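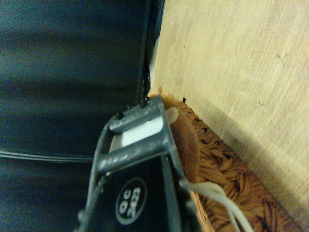

Seletby Neighborhood Skills Club — Home and Table Group

How to Clean and Oil a Bare Wood Tabletop

Welcome back, everyone! After our last get-together so many of you asked for the table instructions in writing that I finally sat down with a pot of coffee and typed them up. I have been oiling my own kitchen table for longer than I care to admit, and I still enjoy it, especially the moment when the first coat goes on and the grain wakes up.

A quick word before you start. These steps are for bare or previously oiled wood. If your table has a hard, shiny finish, put a drop of water in a spot that doesn't show and wait ten minutes. If the drop is still sitting there like a little bead, you most likely have a sealed top and oil will only make it sticky. A damp cloth and mild soap will do you fine, and you can spend the afternoon on something else.

What you will need
Mild dish soap
Three or four lint-free cotton rags (old T-shirts are perfect)
Fine sandpaper, 220 grit
A food-safe oil that is made to dry hard, such as a hardening tung oil
Gloves, and a metal can with a lid, filled partway with water

Step 1. Clear and wash
Take everything off the table, crumbs included. Mix a small squirt of soap into a bowl of warm water, wring your rag out well, and wipe along the grain. Go over it again with plain water and dry it right away with a towel. Then let the table rest overnight.

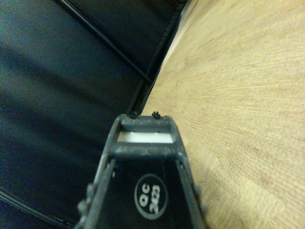 I know overnight sounds fussy when you have the whole day free and the oil already open. I have rushed it myself and ended up with cloudy patches that took me two more weekends to put right, so please be patient with this part.

Step 2. Sand lightly
Wrap the sandpaper around a block and work with the grain in long, easy strokes. You only want to smooth the fuzz that the water raised. Old rings from coffee cups may need a bit more attention — just widen the area as you go so you don't wear a dip into the wood. Wipe up all the dust with a barely damp rag and let it dry.
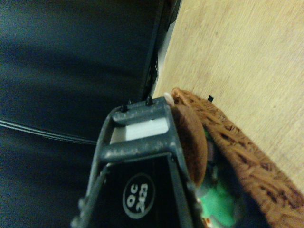 Step 3. Put on the first coat
Open a window and slip on your gloves. Pour a puddle of oil the size of a silver dollar and spread it thin, working from one end to the other. Leave it for 15 minutes unless your can says something different.

Step 4. Wipe it back
Take a clean rag and rub off every bit of oil that hasn't soaked in. It should feel nearly dry under your hand.
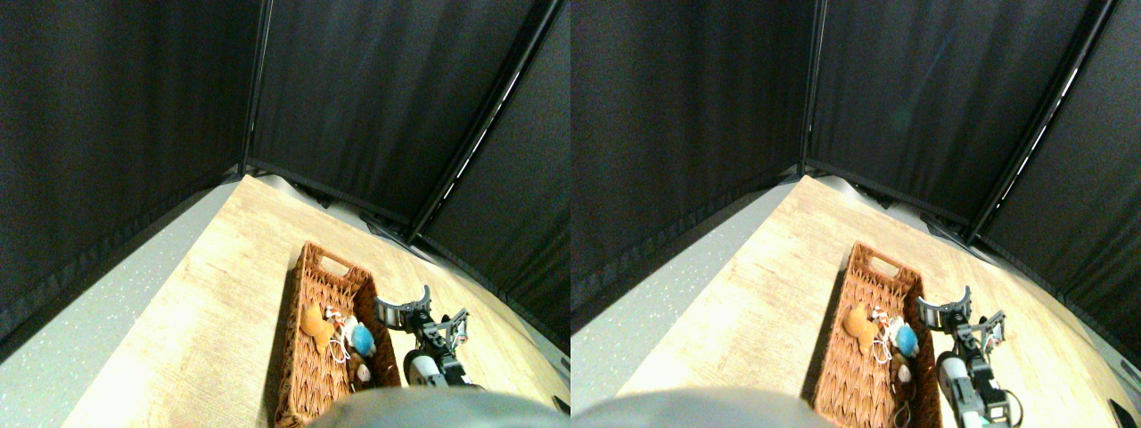
If you miss a spot and it turns tacky the next day, rub a little fresh oil over it, wait a few minutes, and wipe again. That usually loosens it right up.

Oily rags can heat up and catch fire on their own, so never leave them in a pile. Put them in the water-filled can, close the lid, and ask your local waste site how they want them handed in.

Step 5. Repeat
Give the first coat a full day, then add a second. Very thirsty tables may want a third. Keep hot pans and wet glasses off until the oil has cured, going by the time printed on the can. After that, a fresh coat once or twice a year is plenty.

Last updated July 2019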